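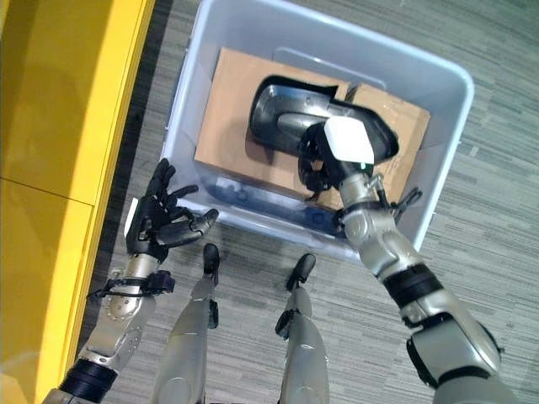 Parts Storage Area — Periodic Inspection Checklist
Dalgleish site, ground floor
September 2021
Inspected by: Angus Pollock
Reviewed by: Alistair Chisholm

1. Access and floor

1.1 Aisles clear to full marked width. PASS
1.2 Floor covering flat, no lifted seams. FAIL
Comment: Seam raised at the entrance to aisle C. Taped as a temporary measure. Refit before the January inspection.
1.3 Exit route signs lit. PASS

2. Shelving

2.1 Load notices posted on each bay. FAIL
Comment: Notice missing from bay 4. Limit for this bay is 700 lb per level, 2,000 lb total. Replacement ordered from Rondeo.
2.2 Uprights straight, no impact damage. PASS
Comment: Scuffing on the end upright of bay 1 — paint only, no dent.
2.3 Anchor bolts tight. PASS
2.4 Heaviest items on the lowest level. PASS

3. Bins and containers

3.1 Bins free of cracks at rim and base. PASS
3.2 Liners in place for glass and painted parts. PASS
Comment: Replace liners when torn or oily. Creasing alone is acceptable.
3.3 Labels match the Skedex stock list. FAIL
Comment: Two labels in bay 2 carry old part numbers. Reprint.
3.4 Nothing stored above rim height in stacked bins. PASS

4. Fire safety

4.1 Extinguisher gauge in green zone, pin and seal intact. PASS
4.2 Clearance below sprinkler heads at least 18 inches. PASS
Comment: Bay 6 is close to the limit. Do not add to the top level.
4.3 Waste cardboard removed daily. NOT CHECKED
Comment: Log sheet not available at time of inspection.

5. Lighting and power

5.1 All fixtures working. PASS
5.2 Extension cords not used as permanent wiring. FAIL
Comment: One cord feeding the Grosa label printer. Outlet to be added on the north wall — A. Chisholm to raise the work order.

Open items: 1.2, 2.1, 3.3, 4.3, 5.2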